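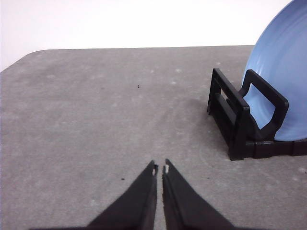

Nadja Wieser told me to skip the gripper kit altogether and put the money into a second arm, and I nearly listened to her. Her point was that a student club learns more from two cheap arms with bad hands than from one arm with a good one. She may still be right! But we only had the budget for one thing this year, so we bought the Gerkik finger kit, and I said I'd write it up once we'd used it for a full term.

Some background if you're from another club. We're doing the dish rack task for the Reisinger Cup in May. The arm has to take a plate out of a rack, put it on the table, then put it back, and you get points for each plate that ends up standing. It sounds easy until you try it (I thought we'd be done in two weekends, ha). Our old fingers came off the printer and they flexed so much that every plate swung like a barn door.

So, the kit. You get a pair of black tapered fingers, a wrist mount for a small camera, a bag of screws and a folded sheet of instructions that I'd call optimistic. Putting it together took us one long afternoon, mostly because step 13 has you tighten the mount before you've run the camera cable through it. Run the cable first. Ruth Ellwood wrote that on our copy in red marker and it should really be printed on the box.

What I like is the shape. The tips are narrow enough to get in between the uprights of a rack, and the inner faces are flat, so when they close on a rim they hold it straight. With the camera on the wrist you can see both tips and a good piece of the table, and our new members found it much easier to drive from that view than from the tripod we used before. Younger kids especially – they just look at the gap between the fingers and steer.

What I don't like so much: the tips are slippery on glazed plates. We ended up sticking thin rubber on ours for a while, then took it off again because it peeled. Isach sells sleeves that are supposed to fit, but they were out of stock all fall. Also, black fingers and a black rack are not a great combination. Our first model kept losing track of where the finger stopped and the rack started, and we had to go back and record a lot more practice runs. We're at 3,625 now. The first 1,000 or so were pretty much us learning to drive, so I wouldn't count on those for anything.

We also tried the Standis fingers that another team lent us. They're wider and grippier and lovely for cups, but they bump the rack on the way in, so for plates I'd stay with the Gerkik.

Would I buy it again? Yes, if plates are your thing. If your club does blocks or cups, get the Standis and save yourself the cable business. I'm giving it four stars, and I'd go higher if they sold the fingers in any other color.

Posted 29/12/2021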